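Print this page | E-mail this page

Filed under: Student Work > Robotics and Automation > Final Reports

Teaching Two Arms to Clear Plates by Remote Control

Project report, submitted 23/11/2024
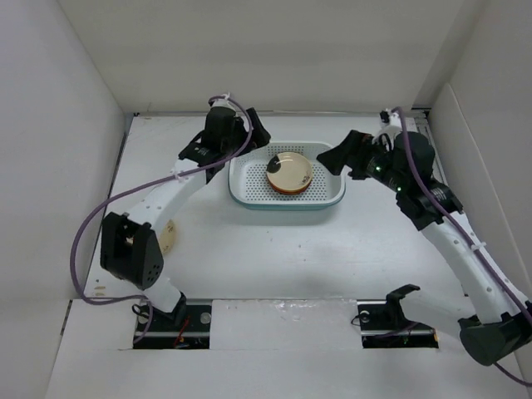
Nikola Popescu asked at our first review why we wanted to use two arms at all, when one arm and a bit of patience can put a plate in a basket. The answer we gave then was that one arm can lift a plate but cannot steady the basket or move it when it is full. We still think that is right, but the question stayed with us and it shaped a good part of the work.

1. What we set out to do

The task was simple to state. Plates are lying on a work surface, next to a plastic basket. The arms have to pick up the plates, put them in the basket in a stack, and then take hold of the basket from both sides and shift it toward the back. We wanted the arms to learn this from people doing it by remote control, without anyone writing out the motions in code.

We named the project Clustier. The pair of arms and the enclosure came from an earlier course project called Wurnberg, and we changed very little on them apart from the cable routing.

2. How the remote control works

The operator sits next to the enclosure and holds two smaller arms with the same joints as the big ones. When the operator bends an elbow on a small arm, the elbow on the big arm follows. A trigger on each handle opens and closes the gripper. While this happens, the computer saves the joint positions and the camera pictures together, so that every moment in the recording has both.

There is no sense of touch in the handles. If a gripper presses too hard on the rim of the basket, the operator has to see it. This was the hardest thing to get used to. Most beginners pushed down too far in their first sessions and the safety stop cut in.

We also tried moving the arms directly by hand, with the motors set to go slack. It felt more natural for one arm. With two arms it was no good, as you need both hands for one elbow and wrist, and your own body gets in front of the camera.

3. Collecting the demonstrations

We recorded 1,437 demonstrations between April and the end of the summer term. We had planned on 2,000. The shortfall came mostly from a worn gear in one of the small arms, which had to be sent away for repair.

After the first 200 we stopped and watched all of them. Two problems came up. Different operators were doing the steps in a different order, and some of them paused for a long time before closing in on the basket. A model trained on those recordings learned to pause as well. It would bring the grippers up to the sides of the basket and then just stay there.

So we wrote a short set of rules for operators:

Start with the plate nearest the left arm.
Stack in the basket, do not lean plates against the wall.
Bring both grippers to the basket at the same time.
Do not wait between steps. If you are unsure, stop the recording and start again.
Move the plates to new places before each recording.

The last rule was the one most often forgotten - people tend to put a plate back where it was.

4. Training and testing

We used a model that looks at the camera pictures and the current joint positions and puts out a short run of next positions. Training was done on the shared department machine, which has the name Prirnuvent. Each training run was 3,000 passes, and it took almost 200 minutes before we could try the result on the real arms.

Picking up a plate that lay flat was the weak point throughout. A flat plate gives the gripper very little to grab. Operators solved this by tipping the plate up with one finger of the gripper and then closing on the rim. The model copied the tipping motion well when the plate was close to the arm, and badly when it was farther off. Placing the plate went better. Even when a plate came down off center it usually slid onto the one under it.

Moving the basket with both arms worked more often than we expected. When it failed, the cause was nearly always timing. One gripper closed early and turned the basket before the other one was there. The rule about bringing both grippers in together helped with this, and recordings made after the rule gave clearly better results than the older ones.

5. What we would change

Chutima Nuchit suggested a second camera low down on one side, and we agree that it should be the next step. From a single fixed view it is hard to judge how far the gripper is above a plate, both for the operator and for the model.

We would also throw out the early recordings completely. We kept them because of the hours they had cost, and a run without them, done in the last week, was better at moving the basket and no worse at the plates.

Cable routing needs more thought. The cables are tied to the forearms and have to have enough slack for the wrist to turn, but a large loop can catch when the arm folds back. We retied ours several times.

The handles for the small arms were printed from the Stojanović design, with the trigger moved forward for smaller hands. The changed files are stored with the project code and can be borrowed by the next group.

Print this page | E-mail this page

Posted in: Student Work, Robot Learning, Remote Control

This site uses cookies to remember your settings. By continuing to browse you agree to our use of cookies.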